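# Visit notes: Wunley outfitting hall, prefabricated cabin line

The Wunley hall builds complete passenger cabins off the ship and delivers them to the yard as sealed units. We went on a Monday in February to look at the balcony cabin line, which is supplying the river vessel *Udari*. The tour started at 7:30 a.m. with a safety briefing and ended at the loading dock shortly before noon.

The line runs the length of the building in a single direction. Floor pans enter at the north door on rail trolleys. Wall panels are steel-faced with a mineral wool core, and they lock together with a tongue joint and a concealed clip. The wet unit arrives already tiled and plumbed from Gidley, a separate supplier, and is lifted in before the last corridor-side panel closes the box. After that point nothing wider than the cabin door can go in or out, so the bed base travels flat and is assembled inside.

Output last year was nearly 2000 units across all cabin types. The balcony cabin occupies 33 stations, and the trolleys advance together on a signal. A unit that misses its step is pulled onto a side track and finished by a separate crew. Two were parked there during our visit, both waiting on door frames.

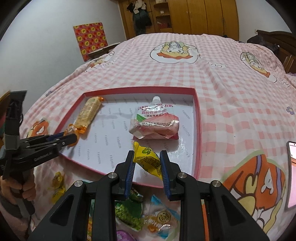
Electrical work is done with plug-in harnesses. Each cabin has one connection box above the corridor ceiling, and the ship's crew can reach it without entering the room. Lighting, thermostat, door lock and television all run back to this box. The harness is tested before the ceiling goes up and again at the final station. The second test takes longer because it includes the balcony door contact, which cuts the air conditioning when the door is open.

Noise was the topic we had most questions about. The hall has a furnished mock-up pair with a shared wall, and a speaker is run in one cabin while a meter is read in the other. The panel joint performs well. The weak point is the pipe duct behind the wet unit, where an early version carried sound from one shower to the next. The current version has a split duct with a resilient gasket. We were shown both sections cut open on a bench, and the gasket is thicker than the drawings we had been sent.

The soft goods come last. Mattresses, curtains and headboards are supplied by Kamolrat and stay in their wrapping until the ship is handed over. Carpet is laid in the hall and covered with a hard protective sheet. According to the guide, most carpet damage happens in the yard, after the cabin doors have been unlocked for pipe connection.

Finished units are shrink-wrapped and stored under a roof. The yard takes them in the order they will be slid into the deck, so the storage rows are arranged by fire zone, and a late unit can block the ones behind it. The store holds 400 units and was close to full.

Practical points for anyone booking: safety shoes are required and are not lent out, and the mezzanine is reached by an open stair. The 7:30 start is worth taking, as the overhead crane stops for its break at 10 and the wet unit lift cannot be seen again until the afternoon shift.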